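Ticket: Stove cell, burner state not cleared at episode reset
Project: Drondureo kitchen cell (simulated)
Asset: Zamholm stove, four zones
Component: reset sequence, knob joints, gripper approach
Status: Resolved, one item left open
Priority: 2

Reported behavior

At the start of an episode the back-left burner is sometimes already on. The vessel spawns on the back-right burner as configured. The policy log shows no contact with any knob before the first frame, so the on state is carried over from the previous episode.

The fault appears after an episode that ends on timeout at 300 seconds. Episodes that end on success reset cleanly. Restarting the whole simulator clears the burner every time. Calling reset alone does not.

Configuration at time of report: Rusu controller, default arm home pose, randomization limited to vessel position. Stove and counter assets unchanged since June.
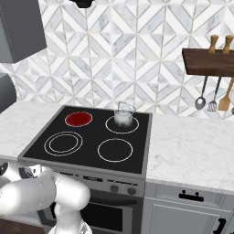

Attachment 1. Cooktop with back-left burner on, vessel on back-right.

Log

Entry 1. Reproduced on the support machine. Ran 30 resets after forced timeouts. The burner came up on in 21 of them. The arm reached home each time with joint error inside tolerance, so the arm reset itself is not suspect.

Entry 2. Checked the burner material. The red glow is driven by a boolean, and the boolean is driven by the knob joint angle through a threshold. Forcing the boolean off by hand turned the glow off for one step, then it came back on. The knob joint is the source.

Entry 3. Dumped knob joint values directly after reset. Position reads zero on all joints. Velocity does not read zero on the joint mapped to the back-left burner. The reset writes positions only. If the gripper was turning the knob when the timeout hit, the leftover velocity carries the joint past the threshold during the settling steps, and the burner switches on.

Entry 4. That also accounts for the resets that came up clean. With the gripper off the knob at timeout there is no leftover velocity and nothing to carry over.

Entry 5. Second issue found on the way. In some runs the gripper starts its approach at the left end of the control panel. The approach target was being read from the stove frame before the stove transform was updated, so it used the previous episode's offset. Unrelated to the burner fault, but it sits in the same function.

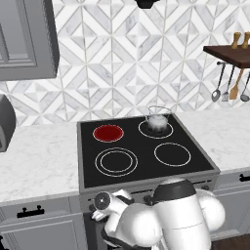

Plavesham Simulation Support, Cell Maintenance

Fix applied

1. Reset now writes position and velocity for all knob joints -- both set to zero.
2. Burner booleans are cleared after the settling steps, then recomputed once from joint position.
3. The stove transform is updated before the approach target is read.
4. Added a check at the end of reset. If any burner is on and the episode config does not ask for it, reset fails with an error and the joint values are printed.

Verification

Repeated the forced timeout test with 30 resets. No burner on at start. Approach target matched the knob frame in every run. Success-terminated episodes show no change in behavior.

Notes for users of this cell

Configs that start with a burner on by design must now say so with the initial burner field. Older configs that set the knob angle directly will trip the new check. Edit the config; do not disable the check.

Recorded episodes that followed a timeout should be screened before use. The burner state in the first frame is enough to sort them. The screening script is in the cell's tools folder and takes the episode directory as its only argument.

Open item

Knob damping on the Zamholm asset is low compared with the other appliances in the cell. Raising it would change the turning force seen by the Rusu controller, so it is left alone under this ticket -- moved to the asset queue.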